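Chapter 6: Shelves, Niches and Small Displays 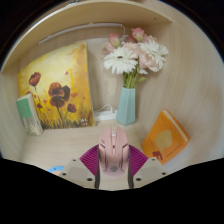 Last chapter, whole rooms. Now the small stuff. One shelf, one niche, a handful of objects, and the question of what goes where. Sounds easy. Most students in the Stirnham evening course got it wrong the first time, me included.

What you need before starting: the notes from Chapter 5, a tape measure, a soft cloth. Pencil too.

Key words for this chapter: height, overlap, gap, backdrop, cable run. Definitions on page 103, learn them now, they come up constantly.

Start with the tall thing. Picture, vase, lamp, whatever you have. Then something lower, slightly in front. Then stop and step back to the doorway. Hiyori Matsuda calls this "the doorway look" and her version of the exercise is on page 213, worth doing twice.

Flowers: keep the stems clear of the shelf overhead. Books: upright or flat, both fine, but decide. Cables get there own section (6.4) becuase everyone forgets them until the end. Lighting in 6.5. A strip light under a shelf changes the colours below it, so check your arrangement with it on and with it off.

Warm-up task, 11 minutes. Clear one shelf at home completely. Wipe it. Put back only what you'd miss. Write down what stayed in the box, bring the list to class.

6.1 Choosing the tall piece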